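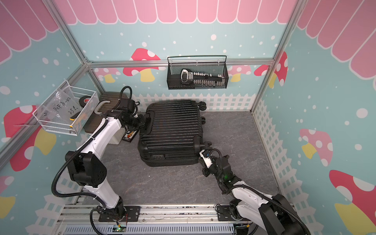 About Trukunska

We fix suitcases. Mostly wheels, then handles, then zippers, then everything people have done to a wheel, handle or zipper before bringing it to us. If your bag has glue on it, please tell us which glue.

Trukunska is a repair shop with a mail-in counter and a short course attached. We work on hard-shell and soft luggage of any make, including the makes that would rather sell you a new one. The black one on its side, with the grooves running across the shell, is a fair picture of our week. Black, ribbed, on spinner wheels: if you have ever stood at a baggage carousel, you have met several hundred of its relatives and possibly gone home with one.

How we got here

Debora Marino started the shop after eleven years at an airport lost luggage desk, a job that teaches you a lot about suitcases and more about their owners. She kept seeing bags written off for the sake of one wheel. A wheel is a small part. It has an axle, a housing and usually a couple of screws, and when it goes, the whole bag starts to walk in circles like a shopping cart.

She took a bench at the back of a shoe repair place called Bortolotti, where the rent was low and the smell of contact cement was free. The sign in the window said LUGGAGE ALSO. We still get mail addressed to Luggage Also, and we open it.

We moved to our own rooms in July, during a heat wave, carrying everything in repaired suitcases. Two wheels failed on the way. Both were factory wheels and not ours, as Debora will tell you with very little encouragement.

What we do

Wheels: We replace singles and full sets. If one of your four has worn down, the other three are thinking about it, and we will say so, but it's your bag.

Handles: Telescoping handles that won't go up, telescoping handles that won't go down, and carry handles that have come away at one end. We don't repair telescoping handles that have been sat on by an adult. We replace those.

Zippers: Sliders, pulls and teeth. Most "broken" zippers need a new slider. It takes ten minutes and people are often a little disappointed.

Shells: Dents in polycarbonate can usually be eased out. Cracks can be patched from the inside, and you will be able to see the patch. We've stopped promising otherwise.

Locks: We open locked bags for the people who own them. Bring something that shows you do. A strong feeling is not enough, and we have been offered a few.

What we don't do

We don't clean up spilled shampoo, sunscreen, olive oil or fish sauce. Please empty your bag before you send it. This has been on our website from the first day, and last year we still mailed back a snorkel, a christening gown and one very good salami.

We don't do backpacks with frames, golf bags, or instrument cases. Elisa Marchetti did one cello case, as a favor, and has asked us to put this paragraph in.

A word about baskets

Visitors tend to ask about the baskets, so we may as well cover it. We like wire mesh. You can see through it, it hangs on nearly anything, and dust falls out the bottom. The black one over the rail has a handheld tool in it and a row of small bits standing next to it, all within reach of the bag. The white one on the left has the clear bag with "PCF 8-02", or something close to it, handwritten on it in black, next to the sort of odds and ends that every white basket gathers in time.

Before the baskets we had drawers. Drawers are where bits go to be with other bits. Adelmo Lo Presti, who runs the bench, once spent most of a morning looking for a driver he was holding, and we changed the system the same week. His rules are written on the wall of the break room and are as follows:

If you take it out of a basket, it goes back in that basket.

If you don't know what it is, don't throw it out. Ask Katia.

The floor is for luggage.

The third one is the one we break.

Who we are

Debora Marino – founder, wheels, arguments with couriers.

Adelmo Lo Presti – head of the bench. Came from bicycles, and still thinks most luggage problems would be solved by bigger wheels and a bell.

Katia Costa – parts. Keeps 176 kinds of wheel on the shelves and can tell most of them apart by feel. She would like manufacturers to agree on an axle size and doesn't expect to live to see it.

Elisa Marchetti – zippers, linings, anything with thread in it. See above regarding cellos.

Marisa Russo – the counter, the phone and the course. If you have written to us in capital letters, it was Marisa who wrote back in lower case.

The course

Twice a year Marisa and Adelmo teach an evening class called Skememon. The name was meant to be temporary. It runs over 6 evenings and covers wheels, handles, sliders and simple shell repairs. You work on your own suitcase, so bring one you could bear to lose. We supply the tools and the parts.

People sign up for all kinds of reasons. We've had flight crew, a retired dentist with alarming hand skills, and a couple who shared one bag and by the third evening were no longer sharing a screwdriver. Everyone leaves with a bag that rolls. Straightness varies.

Sending us a bag

Write to the counter first with a photo of the damage and one of the whole bag. Katia will tell you whether we have the part. If we do, we'll send you a price, and that is the price. Wheel jobs are normally turned around in a week. In the run-up to summer we can have up to 300 bags in the building, and it takes longer, and Debora gets short with people. We apologize for that now, to save time later.

Pack it in a box or send it as it is with a label on the handle. It's a suitcase. It was made for this, whatever its current condition suggests.

Repairs are guaranteed for 2 years. The guarantee covers our part and our work. It doesn't cover cobblestones, stairs taken at speed, or children riding on top, although we accept that all three will happen.

The counter is open Tuesday through Saturday, mornings only on Saturday. Ring twice. The first ring is usually taken for Adelmo's bell.

Page last updated 2023-02-23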